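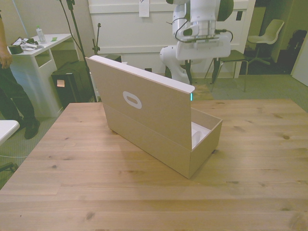
Fig. 2 Carton on the table, lid raised, back of the carton towards the front edge

2 Unpacking and repacking

2.1 Before you start

Use a flat, dry table with a clear area on all sides of the carton. Wipe the surface first, as grit will mark the outer face of the lid.

CAUTION: Do not cut along the rear crease. The lid and the lower tray are joined here, and a carton with a cut crease cannot be used for returns.

2.2 Opening the carton

1. Place the carton flat on the table with the crease towards you.
2. Slit the seal on the opposite side. Keep the blade shallow.
3. Raise the lid until it stands up unaided. It may lean a little – this is normal and does not strain the crease.
4. Check that the white insert is seated level in the tray. If it has lifted at one end, press it down before going further.

Note: The logo is on the outer face of the lid and can be used to find the top of the carton when it is closed.

2.3 Removing the contents

1. Support the side of the tray with one hand.
2. Lift the Nisix 41 straight up out of the insert. Do not pull it by the lead.
3. Take out the accessory bag (part no. 272) from under the insert.
4. Compare the contents with the packing list in section 1. Report missing parts to Ekwood within 22 days of delivery.

CAUTION: The total weight of a full outer case is around 1,650 g. Do not stack anything on an open carton; the tray walls are thin and will bow outwards.

2.4 Repacking for storage or return

1. Refit the insert so that its edges lie inside all four walls.
2. Lower the unit into the insert, lead last.
3. Fold the lid over from the crease. Do not force it. If the lid will not lie flat, the insert is too high – remove the unit and repeat step 1.
4. Seal the front edge with a single strip of paper tape.

Note: Store the closed carton flat. Storage on end lets the insert slide.

Returns are handled at the Clakley depot. Mark the outer wrapping for the attention of Morag Moffat, and quote the serial number from the rating label.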